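Budget notes, second try

The first budget I wrote for the bench was wrong in boring ways. I priced the robot, added shipping, and called it done. Hoi-yan Yuen read it in October and sent it back with one question - what are the hands going to practice on, and who is paying for that?

So I started over with the small stuff. We had quotes from Furel and Pratis for the two-arm setup, and they were close enough that price wasn't going to settle it. Furel includes training. Pratis has a spare hand in stock and will ship it the same week. I ended up weighting the spare hand more, having seen how long Mi-kyung Son waited for one finger joint from Gulance.

What I left out the first time was all the stuff on the table. Pegs, cylinders, the sheet they get sorted on, curtain for the back wall, lights. I had written "misc." next to a blank. The parts come from Lam at 133 dollars a set, and I now have 5 sets down. Pegs roll off tables and people put them in their pockets, so one set was never going to last the year.

Lighting got its own line too. I want to run the same job under plain light and under colored light, and the fixtures I priced come to 200 dollars each. We need two. I had planned to borrow them, but borrowed lights go back just when you have them set the way you like.

Small blue parts, two arms, black curtain behind:

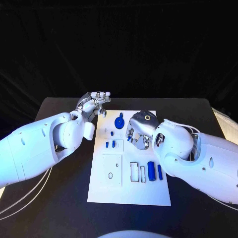
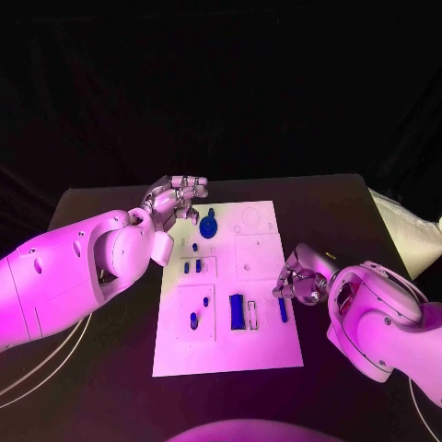 The other thing I moved was the hand repair money. It used to sit under maintenance with the cables and the table, and anything in that line gets cut first. Now it is separate, with the Pratis quote attached, and Hoi-yan has agreed to leave it alone until spring.

Still open: whether to buy the service plan in the first year or wait. Mi-kyung says wait. Her view is that most of the early trouble is setup, and a service plan doesn't cover setup. I asked Pratis to put in writing what it does cover and haven't heard back. If they answer before the end of the month I'll add the number here.

This site uses cookies to remember your settings. By continuing to browse you agree to their use. Accept | Manage preferences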